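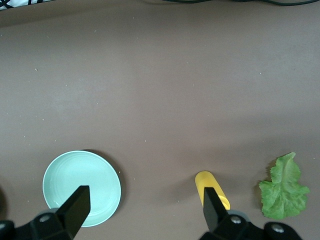
A pale green plate on a brown tabletop.

Riders and Amendments: How Policy Travels Inside a Spending Bill
Handout 2, Intro to Legislative Process
Instructor: Tegan Ellery

Welcome back! We're into my favorite part of the course, the part where a 300-page budget bill suddenly gets interesting on page 200.

A rider is a provision attached to a bill that may have little to do with the bill's main subject. Spending bills attract them because Congress has to pass some kind of funding every year, and a member with a stalled idea would love a seat on a train that's sure to leave the station. Some riders say what money may not be used for. These are called limitation riders, and they last only as long as the bill they ride on, so they have to be renewed each year (watch for this on the quiz!).

Terms to know:
Authorization: the law that creates a program or keeps it going.
Appropriation: the law that lets money be spent on it.
Germaneness: whether an amendment is on topic. The House is strict about this, the Senate much less so.
Conference: where members of the two chambers work out their differences.

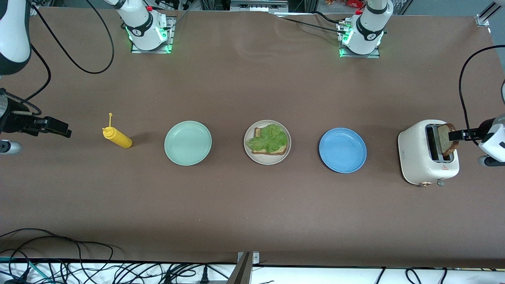

Kitchen items in a line, with a robot arm at either end of the far side.

Why not veto just the rider? A president can't. The Supreme Court struck down the federal line-item veto in Clinton v. City of New York (1998), a wonderful case and a pretty quick read. Many governors do have the power, though, so look up your own state before class.

For Thursday's discussion, Sveva Testa and Rosario Grasso will argue that riders should be banned from spending bills. Afaf Dabbas and Brunello Pellegrini will defend them. Each side gets 10 minutes, then we open the floor, and please jump in! Everyone else should bring one rider from any past spending bill and be ready to say who wanted it and who fought it.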